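古いパソコンをまだ使いたい人の、Lornonの精密ドライバーセットを三か月使った感想

年に一度は自分でパソコンのふたを開けて掃除をする、という方に読んでいただけたらうれしいです。 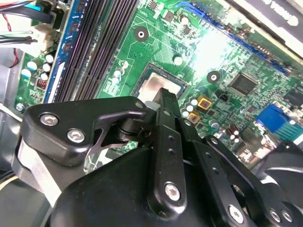

買うまでのこと

もともと使っていたのはBredwoodの六角レンチと、引き出しの奥から出てきた細いドライバーの寄せ集めでした。それでも何とかなっていたのですが、十二月の大掃除のときに小さなねじの頭をひとつつぶしてしまい、さすがに反省しまして(あの手ごたえのなくなる感じ、何度味わっても嫌なものですね)。お店で2種類を握り比べ、軸の回り方がなめらかだったLornonのほうを連れて帰りました。

中身と使い心地

ビットは全部で117本入り。正直なところ、わが家で出番があるのはそのうちのほんのひと握りです。でも、眼鏡のつるが緩んだとか、子どものおもちゃの電池を替えたいとか、そういうときに「たぶん入っている」と思えるのは、なかなかいい気分なんですよ!

握りは細身で、お尻のところがくるくる回ります。人差し指を添えて軽く押さえながら回せるので、基板を留めているような小さなねじでも力が入りすぎません。磁石の強さもほどよく、ねじを穴まで運ぶ間に落としたことは今のところ一度もありません。ケース込みの重さはうちの秤で258グラムほど。片手でひょいと持てます。

気になったところ

ケースの表示が小さいです。老眼の始まった私には夜の作業がつらく、よく使う列には自分で白い丸シールを貼りました。それから、ふたの留め具がかたい。開けるときに勢いがついて、ビットを床にばらまいたことが3回あります。延長軸も付いていますが、深いところのねじを回すと少しぶれるので、そこだけは前のレンチに軍配が上がります。

同じころにGesbridgeの作業マットも買いました。こちらは縁が少し立ち上がっていて、外したねじが転がっていかないのがありがたいところ。セットで使うとずいぶん気が楽になります。

星をつけるなら四つです。留め具がもう少し素直になったら、実家の父にも一つ贈ろうと思っています。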